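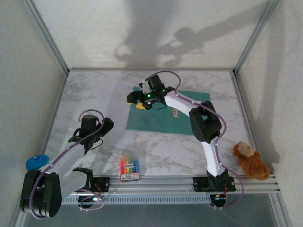 Flerkico is holding its robot open day on Nov 30, 2018, and we are looking for people to come along and help us run it. The open day began as a small thing for families and neighbours, and it has grown into something we look forward to all year. Visitors will see our pair of robot arms at work over the marble-patterned table, with a teddy bear, coloured markers or crayons and other odds and ends around them, and they will have plenty of questions. We need friendly people to answer them, or to find somebody who can!

There are two kinds of role. Hosts greet visitors at the Graviveck Street door, look after coats and bags, and walk each group through to the demonstration. Table helpers stay beside the arms, explain in everyday words what is going on, and set the objects back in place between turns – a job that suits a patient person who doesn't mind saying the same thing many times over. You don't need to know anything about robots for either one. Full training is given over two evenings in the Kristiansen Room, with supper included.

We have 46 places to fill and we'd love a good mix of ages, from students (16 and over, please) to retirees. Last time we welcomed 1,947 visitors, so do bring comfortable shoes. Helpers are paid for the day at our casual rate, and you're welcome to bring your family through before the doors open.

To apply, send us a short note saying which role you favour and whether you've any experience with the public. Bara Hall, next door, has parking for all helpers.

Search this site Enter keywords Go

Filed under: Get Involved, Casual Work, Open Day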